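Clock and Watch Club of Skotitz — News for Members, July 2022

The tower clock at Katum is going again

Many of you asked at the last meeting what is happening with the clock in the old grain hall at Katum. I promised to write it down, so I do it now, with apologies for the delay.

The clock was stopped for six years. The hall changed its owner two times in this period, and each owner said the repair was the duty of the other one. In spring the town finally agreed to pay 3000 for the work, and our club was asked to give advice. We are not a repair company, and we said this clearly in our letter. The heavy work was given to the Chauvin workshop in Suvora, who have done tower clocks before and who have a lathe big enough for the main arbor.

The movement was taken down in four loads. When it was cleaned we could read the number 1194 on the back plate. We still do not know if this is a maker's number or an inventory number from the hall. If you have old catalogs at home, please look.

The biggest wear was in the strike train. Somebody in the past had put thick grease on everything, also on the pivots, and the grease had caught flour dust for many years. It was like brown wax. The members who know only small clocks were surprised how much material was lost on the pivots. In a small clock this would be the end, but in a tower clock there is enough steel to turn them down and make new bushings. Two wheels got new teeth. The others were only cleaned.

At our June evening we talked about how teeth wear when two wheels stand too far apart, and the notes from this evening are available from the club desk.

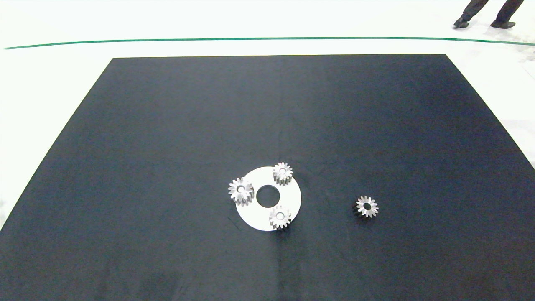 Three small spur gears on a white ring.

The dial is another story. The numerals were painted over at least once, and the paint below is dark green, not black. The town wants black. Our club wrote that green is older and should be considered, but the decision is with the town and we will respect it. The hands are copper and they need only small work. One of them was bent, probably by ice.

About the weights there was a long discussion. The workshop proposed an electric winder, which costs 2000 more and which is not in the budget. Until there is money, the clock must be wound by hand two times a week. The stairs are steep and the crank is heavy, so please do not say yes if your back is not good.
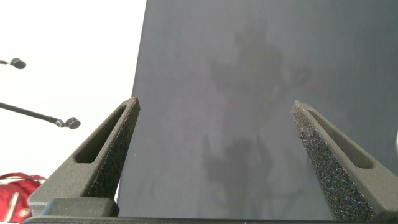 We also need persons who will check the time and write it in the book. In the first month the clock gained four minutes in a week, then the pendulum was adjusted, and now it loses a little. This is normal with new bushings, and it should become more steady before winter. Please write the time before you wind and not after, otherwise the numbers are of no use to us.

The official opening will be in September. The bell will not ring at night, as the neighbors have asked for this and the town has agreed. If you want to ride together from Skotitz, put your name on the list at the club desk. Parking at the hall is very limited, and the yard behind it is closed for the new drain.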